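Notebook, packing cell
12/12/22
Open day at Nilbridge, morning visitors

Two groups through before lunch, the second one larger than we planned for. Ülle did the talking and I ran the arm. Rasmus Ķēniņš came over from Maltach with the first group and stayed for both.

Setup
Gripper with the black tapered fingers, wrist camera on, same controller settings as last week. Speed held at 40 percent for visitors. Cardboard was the whole theme: approach a carton, come in over the flap, reach toward what's packed inside. We picked it because people understand boxes and we don't have to explain the part.

Ülle kept the wrist view on the big screen the whole time. With the fingers closed, the tips sit close to the middle of the picture, so people could follow where the arm was headed.
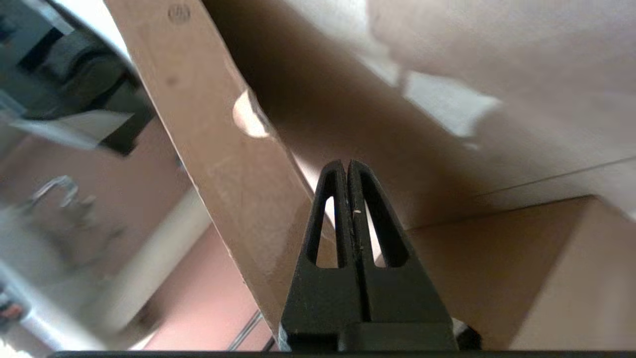
Most questions were about how it knows where the cardboard ends. I said edges are fine in even light and worse when there's sun on the board, and that we are still collecting runs for that. Rasmus asked if we had tried blinds. We have not. He also wants our finger drawings, the version with the cutouts. I told him to write to Ülle Luik so it goes through the project list and doesn't get lost with me.

Second group
Moved to the open carton on the floor. Contents were left in their plastic wrapping. A man from Skiton wanted to know why we don't unwrap things first. Answer: the parcels Babić sends us come wrapped, so that is what we practice on. Clear or whitish film is still the hardest thing we handle in here. He said they see the same at their site and have mostly given up on suction for it.

Talk ran to 30 minutes, should have been less. People at the back couldn't see the floor and watched the screen.

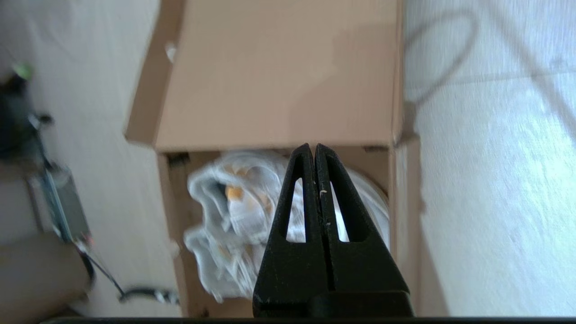

To do before the afternoon groups
Cut the talk down, start with the carton.
Move the visitor line back one step on the cable side.
Ask Rasmus for his notes on film.
Save the morning logs under Nilbridge, not under test.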